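Etia for Small Film Series: A Reluctant Review

I program a documentary series with 42 seats and no budget, so when Etia started emailing me in July about its "impact screening platform," I assumed it was a mailing list with a nicer font. I signed up for the trial anyway. I'm two months in and my opinion has moved a little.

The pitch is that you pick a film, Etia clears the public performance license, and you get a discussion guide plus a survey to prove the movie changed somebody's mind. The licensing part works. We booked Anisa Wattimena's short about river dredging and had the paperwork in 11 minutes, which used to take me a week of unanswered messages.

The survey is where I get off the bus. It asks people, before the credits finish, whether they feel "more likely to act." Of course they say yes. They just watched a sad movie in the dark. Etia then turns those answers into an "impact score," and ours was high enough to make me trust it less.
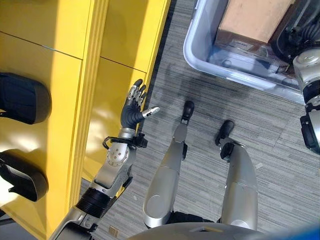 Yellow cabinet, black pads, carpet.

The discussion guides are uneven. The one for the dredging film was sharp and clearly written by someone who had seen it. The one for our second booking, a Gokska release on housing courts, asked 16 questions, most of them the same question. Ridwan Rahman moderated that night and dropped the guide after page one.

Support answered me once, politely, and didn't fix the subtitle file.

I'll keep paying for the licensing through the season. The survey stays switched off, and if the price goes up again I'm going back to writing to distributors myself.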